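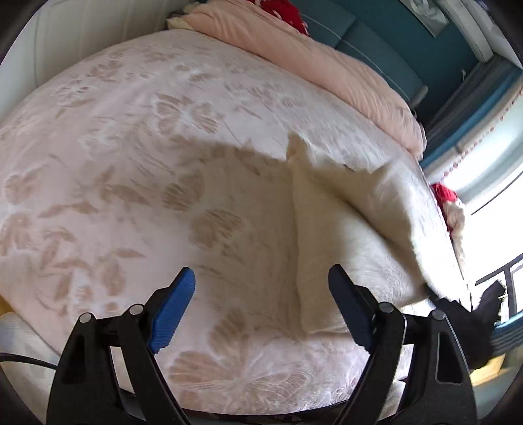
Page 8

**Ticket 212 - Plush bedspread sheds on the fuzzy cloth and creeps off the bed**
Opened by: Hala Slaoui
Handled by: Čestmír Bartoš
Date opened: July 16, 2025
Room: upstairs guest room, Mindalum house
Status: closed, with one item carried over

**Reported problem**

Hala writes: "I love this bedspread, the pale pink one with the tan flowers and the butterfly-looking shapes, and I really want to keep it on the big bed! But there are two things going on. Every time I lay the cream cloth on it the cloth comes away with pink fluff all over the back. And the whole spread slides toward the window side overnight, so by morning I've got a long flap on one side and bare sheet on the other. I've washed the spread once (cold, by itself) and the cloth more times than I can remember. Help!"

**First questions back**

Čestmír asked which of the two sheds, the spread or the cloth. They're both soft and they're both pale, so it's easy to blame the wrong one. He also asked what was under the spread and how it had been dried.

Hala: fluff is pink, so it must be the spread. Under it there's a smooth cotton sheet and nothing else. Dried in the machine on medium with a load of bath towels, which she now suspects was a mistake.

**Step 1 - Tape test**

Press a strip of wide tape on the plush, pull it up, look at it against something dark. Do this in the middle and again near the hem.

Result: middle strip nearly clean. Hem strip thick with lint, and a lot of it was white. Towel lint! So part of what was landing on the cloth never belonged to the spread at all. Great find, and it saved us from blaming the fabric.

**Step 2 - Shake and air dry**

Took the spread outside and shook it hard, two people, one on each end. Then 30 minutes in the dryer on no heat with nothing else in the drum. Cleaned the lint screen at the halfway point and again at the end.

Result: full screen the first time, a thin layer the second. Hala says it feels softer too, and the brown motifs look crisper now that the fuzz is off them.

**Step 3 - Wash the cloth properly**

The cream cloth went through by itself, cool water, half the usual soap, no softener. Line dried indoors. Brushed the nap one way with a dry clothes brush.

Result: came up beautifully. Laid it folded on the bed for an afternoon, picked it up, a few pink hairs on the underside. Big improvement over last time, still not zero.

**Step 4 - The sliding**

Svatopluk Charvát joined in here, as he'd had the same trouble with a plush throw at the Trnka apartment. His suggestion was to put something with a bit of grip between the sheet and the spread.

- Tried a thin cotton quilt first. The spread still moved, maybe half as far.
- Tried a brushed flannel sheet, fuzzy side up. It stayed put all night, and the night after.
- Rubber rug mesh was talked about and dropped. Lumpy to sit on, and Hala didn't want it near the plush.

Flannel wins. Tuck it in firmly at the foot and leave the sides loose - tucking the sides made the spread ride up in the middle.

**Step 5 - Repeat the tape test**

Done one week after step 2. Middle clean, hem has a faint pink dusting and no white. We're calling that normal for new plush.

**Notes for next time**

Don't wash the spread with towels, or with anything cream, for that matter. Skip softener on both pieces. If the nap on the spread goes flat where people sit, a barely damp hand run over it brings it back wonderfully (Hala tried this and sent a message with five exclamation marks).

**Carried over**

One loose thread at the hem on the window side, found during the tape test. Hala will stitch it down before the next wash. If it runs any further, reopen this ticket and add it here, no need for a new one.

**Last comment, Hala Slaoui**

"Slept in there myself to check. Nothing moved! The cloth is living at the foot of the bed now and I'll run the tape over it again in March. Thank you both so much."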